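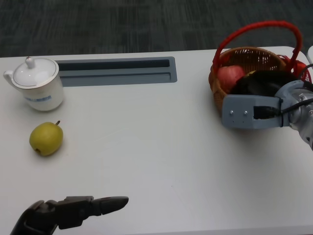 2021-11-23
By Asnakech Degefa

Getting tea and coffee stains out of pots, mugs and flasks

Tea leaves a brown film on anything it sits in. The film is mostly tannin, and in a hard-water town like Nelberg it binds with the lime in the water and sets harder every week. Dish soap barely touches it. Baking soda, vinegar and a bottle brush will handle nearly all of it.

Everyday stains

Wet the inside of the cup or pot and shake in two teaspoons of baking soda. Rub with a damp cloth until the brown lifts, then rinse twice. A cloth is better than a scouring pad, which leaves fine scratches that hold color the next time.

For a teapot with a narrow opening, put the baking soda in dry, fill the pot with hot tap water and leave it overnight. In the morning run a bottle brush around the inside and pour it out through the spout. If the water comes out slowly, the spout needs its own cleaning.

Spouts and strainer holes

A pipe cleaner bent double will go down most spouts. Dip it in a paste of baking soda and water and work it from both ends. The small holes where the spout meets the body clog with leaf, and a wooden toothpick clears them from the inside. Don't use a metal skewer on china. I chipped a pot my aunt brought from Festham that way and the chip has been brown ever since.

Gold trim and painted patterns

Wash these by hand in warm water with a little mild soap. No baking soda on the gold, no vinegar, no dishwasher. Metal trim can also spark in a microwave, so reheat the tea in something else. If only the inside is stained, treat the inside and keep the paste off the rim.

Lids

The groove under the lid collects more grime than people expect. An old soft toothbrush gets into it. Dry the lid separately and leave it off the pot until both are fully dry, or the pot will smell stale by the end of the week.

Lime scale

White or gray crust is lime, and baking soda won't shift it. Use equal parts white vinegar and water, leave for an hour, and rinse well. Heavy scale in a kettle may need a second round. Never mix vinegar with bleach.

Steel flasks

Baking soda and hot water overnight, with the lid off. Take the rubber seal out and wash it on its own - that is usually where the smell is coming from. A seal that still smells after washing should be replaced. Mine cost 75 cents at the hardware counter on Mokoena Street.

Rings on the table

Wipe up tea while it is fresh. On a white laminate or painted top, a dried ring comes off with a damp cloth and a dab of baking soda, rubbed lightly. On waxed or oiled wood, skip the soda and try a little furniture polish first.

Rafferty Iwasaki wrote in September to ask about denture tablets. They work well in flasks and narrow vases. Drop in one tablet, fill with warm water, wait for the time on the packet and rinse three times before drinking from it.

We use cookies to remember your settings. By continuing to browse you accept our cookie policy.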